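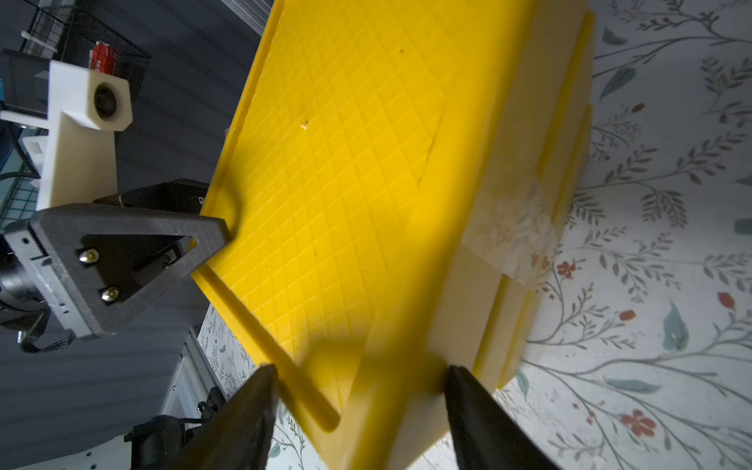
Seed drying, February, notebook 3

Started late, coffee machine again. Kam-wah had the Stornau beans out on paper before I got in. Pods were brittle on the outside and leathery inside, so into paper sacks for the short rest first, then shelled by hand. Did not use the thresher. Last time it split half the pale ones and we picked halves out of the lot till dark.

Becerra lettuce came in the same delivery. Bag was sweaty at the bottom, smelled a bit like hay. Opened it up and spread it thin. Stirred at lunch, stirred again mid afternoon, still clumping in the middle. Clumps broken up with a fingertip, chaff left in for now.

Trays. The flat enamel ones are no good for lettuce, it slides to one end the minute you lift a corner. Want something with a texture. The diamond crosshatch on the yellow one is the sort of thing I mean, fine enough that seed would sit still and a brush could still get it out. Ask Yatziri if the supplier does a pattern like that in a bigger size. Lip on all four sides please, not just the long ones.

Weights
Stornau beans, after shelling: 844 g
Becerra lettuce: not weighed, too damp to mean anything
Drerkham onion: counted lot, 2,000 seed, sealed, didn't open it

Scale was drifting before I re-leveled it. Feet had been knocked. Weighed the beans over again after leveling and that's the number above. Ignore the one penciled on the sack.

Snap test
Beans bend, don't snap. Fingernail leaves a mark. Not ready, nowhere near. Hammer test on a spare bean: mashed insted of shattering. Back on the rack with the fan on low, no heat. I know the warm cupboard is tempting but we cooked the peas that way and I'm not doing that paragraph twice.

Lettuce can't be snapped so going by feel and by the humidity card in the jar. Card still pink this afternoon. Leave overnight with the lid off, then jar it with fresh gel and look at the card again.

Gel
Blue gel is tired. Half of it has gone the color of dishwater. Bake it out tonight in the old oven, tray on the middle shelf, door shut, and write on the door that it's gel. Somebody put a pizza in on top of it once. Cool it in a closed jar or it just drinks the room again.

Rule we've been using is gel equal to seed by weight for small lots. For the beans that's a lot of gel. Kam-wah thinks fan drying first and gel only at the end. Agree, cheaper, and slower is kinder to a big seed anyway. Trying that with this lot and will compare with the Drerkham notes when I find them.

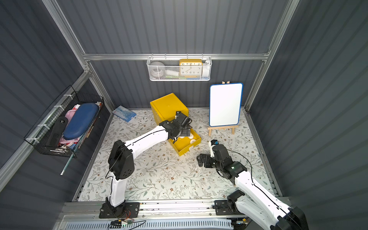
Germination, Bristidar tomato

Old seed, found at the back of the fridge, label faded but you can still read the variety. 2,000 in the packet according to the label. Not checking that. Yatziri set up the paper towel rolls, damp not dripping, bagged and stood upright in the propagator.

First look this morning: a few roots showing, mostly from the outer edge of the roll. Middle of the towel was drier than the edges, so could be the water and not the seed. Rewetted with the mister. No mold. One roll smelled off so it's been moved to its own bag.

If it comes up poorly we grow out whatever does sprout and save from those. Would rather have a few good plants than keep a tired packet cold for another winter. Yatziri wants to try a soak in weak tea on the leftovers, fine by me, label them seperately.

Storage
Foil packets over paper for anything going in the freezer. Paper inside the foil if there's sharp chaff, it pokes through. Press the air out, seal, fold the top, seal again. Pencil on the inside slip, marker on the outside. Marker on its own rubs off in the cold.

When a jar comes out of the freezer it stays SHUT till it's at room temp. Overnight is safest. Kam-wah has put a note on the lid, please leave the note there.

To do
Bake gel
Stir lettuce before leaving
Ask about textured trays
Find Drerkham drying notes, think they're in the green binder
More coin envelopes, the small ones
Re-level scale again in the morning and check it's holding
Snap test on beans, same spare handful
Look at tomato rolls before lunch, mist the middles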